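3. Cell Setup and Upkeep

3.1 Table and board

The cell is one arm, one table, one board. The table is a blue perforated pegboard, bought in panels, and everything that has to stay put is bolted through it. The work surface is a wooden board laid on top. We tried working straight on the pegboard first and gave it up in the second week. Blocks with small feet (the stars mainly) caught a point in the holes and tipped, and the push data from those runs was not usable.

Wood has its own problems. The board is made of planks, and planks move. In November, when the heating came on in the building, one joint opened enough to feel with a fingernail. A block pushed across it slowly would stop, then jump. We sanded the joint by hand, fine paper on a flat block, then wiped with a dry cloth. No wax, no oil. Wax was tried once on a scrap piece and the blocks slid on after the rod had stopped, so that was the end of wax. Since then the check is simple: drag a heavy block across each joint with one finger before the first run of the day. If it catches, sand. If it still catches, turn the board end for end and redo the corner touch-off (3.3).

Friction differs along the grain and across it. We did not correct for this. The policy sees both directions in training and we let it sort it out, see Section 5.

3.2 Pusher

The arm carries a plain rod with a rounded lower tip. No fingers, no suction. The rod is held at the wrist by a band clamp and this clamp is the weak part of the cell, more than the arm, more than the software. It creeps. After a long session the rod sits a bit lower than where it started, and a rod that sits low drags on the wood. First sign is a sound, a dry scraping on the longer moves. Second sign is torque on the last joints going up with nothing being pushed. If both are ignored the arm faults, usually at night.

Procedure as we do it now:

Stop the arm and send it to the park pose. Brakes on.
Loosen the band two turns, not more, otherwise the rod drops out on the board.
Wipe the inside of the band and the top of the rod. Skin oil is enough to make it slip.
Put the 2 mm feeler gauge flat on the board, lower the arm to the stored touch height, let the rod rest on the gauge.
Tighten the band with the short driver. The long one gives too much torque and strips the screw (has happened).
Pull the gauge out. Should come with a light drag.
Jog to all four corners of the work area and repeat the gauge test without touching the clamp.

If the gauge is loose in one corner and stuck in the opposite one, the fault is the board or the table, so leave the clamp alone and go to 3.3. We lost a whole Saturday re-clamping a rod that was fine while a table leg had been knocked off its pad.

Tip wear. The tip goes flat on one side since the policy favors pushing from the same few directions. We rotate the rod a quarter turn each time the clamp is opened, which spreads it out. A flat tip matters more than expected: contact with a curved block becomes a line and not a point, and the block stops rolling off the side of the rod the way the model expects.

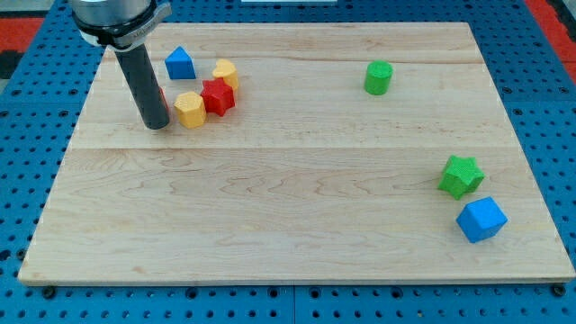
Figure 2. Pushing cell with rod end effector, wooden board and block set on the pegboard table.

Clamp creep was logged for 17 sessions before the wiping step was added and then for another 14 after it. Before, the rod needed re-seating in most sessions. After, in 2. We make no claim about the clamp in general, ours may just be a poor one. Woltix, who supplied the band, sent a spare with a rubber liner. It held better but let the rod tilt under side load, and side load is the whole job here, so it went back in the drawer.

3.3 Leveling and touch-off

The arm base and the table do not share a frame. This was a mistake in the original layout and we have not had the time to fix it. It means every knock on the table is a calibration error. Leveling is done with a machinist level on the board (not on the pegboard, the panels are not flush with each other) and the adjustable pads under the legs. Long side first, then short side, then long side again as the second adjustment always spoils the first.

Touch-off is four points, one near each corner of the board. The arm lowers slowly until the wrist torque passes a threshold, backs up, lowers again at a quarter of the speed, and stores the height. A plane is fitted to the four heights. If any one point is off the plane by more than the gauge would catch we do not average it away, we go and look. So far it has been: debris under the board, a table pad, and once a bolt that had worked its way up.

That bolt is worth a word. The board is kept in position by fasteners set in the pegboard. They loosen. With them loose the board shifts by a small amount each time the rod presses hard, always away from the arm, and the camera calibration drifts along with it. From the logs it looks exactly like a vision fault. We spent days on the vision side. Now the fasteners are checked by hand at start of day and marked with paint pen, so that a turned head shows up from standing hieght.

3.4 Blocks

The set is printed shapes in plain colors: stars, a heart, a hexagon, a cylinder, a cube, a triangular prism and so on. Print texture is left rough on purpose. Sanded blocks gave highlights under the overhead lights and the color segmentation split them in two. Rough ones also hold still when a neighbor is pushed against them, mostly.

Blocks wear at the bottom edge. A worn edge lets the block rock, and a rocking star ends up leaning or flat on its side, and then the pose estimate is wrong until somebody stands it up. Bottom faces get a few strokes on a sheet of glass with fine paper. When a point chips off, the block is reprinted, same file, same filament roll if there is any left. A new roll means new color thresholds. We learned this with a red from Sfeir that the segmenter was sure was orange.

Clusters are the hard case for the hardware as well as for the policy. When the blocks sit tight around the rod there is no clean way down on the next approach, and a rod coming down on top of a block is the single most common cause of a protective stop. The descent is therefore guarded: final part at low speed, stop on contact, lift, try again from a shifted position, give up after the second try and ask for a scatter move. The scatter move is ugly. It sweeps the rod in from the outer side of the pile at medium height. It works well enough and doesn't trip the arm.

A block directly behind the rod from the camera's side is also a regular nuisance. The tracker keeps the last pose for a short time and then drops it. We lift the rod clear every 200 control steps to get a free view of the board, which costs time but saves many lost tracks.

3.5 Daily and weekly routine

The routine was written down by Lama Hamdan after the second protective-stop weekend and has been changed little. Start of day: fasteners, joints, gauge test at four corners, one slow pass of the empty arm over the full work area while listening. End of day: blocks off the board, dust off with a soft brush, arm to park, session notes. Weekly: cable wrap along the forearm, wrist screws, camera mounts, full touch-off even if nothing seems wrong.

The cable wrap deserves more care than it gets. The slack has to be on the outside of the elbow. With slack on the inside it pinches at full reach and the tool signal drops for an instant, and the controller reads that as an emergency stop. Recovery is power down, wait, power up, re-home. We have a second cable made up and ready on the hook by the door.

Session notes go in the Skesus log, the same one that takes the controller faults, so that a clamp re-seat and a torque spike end up on one timeline. Before this the notes were on paper and the faults were in a file, and matching them was guesswork. Format is free. Short is fine. "Re-seated, corner 3 tight, turned pad" is a good entry. "Fixed" is not.

3.6 Known faults left open

Base and table still seperate. A shared frame is drawn but not built.

Band clamp to be replaced with a split collar, two screws. Ultar quoted for one but the bore was wrong for our wrist, needs a sleeve.

Board will be replaced at some point with a single slab. Until then, sanding.

The touch-off threshold is set by hand and depends on how warm the arm is. Run the warm-up cycle first, nearly half an hour, or the stored heights come out too high and the rod floats over the low end of the board. A floating rod still pushes the tall blocks fine, so this one can go unnoticed for a whole session. The gauge test catches it if it is done after warm-up. Done before, it passes and means nothing.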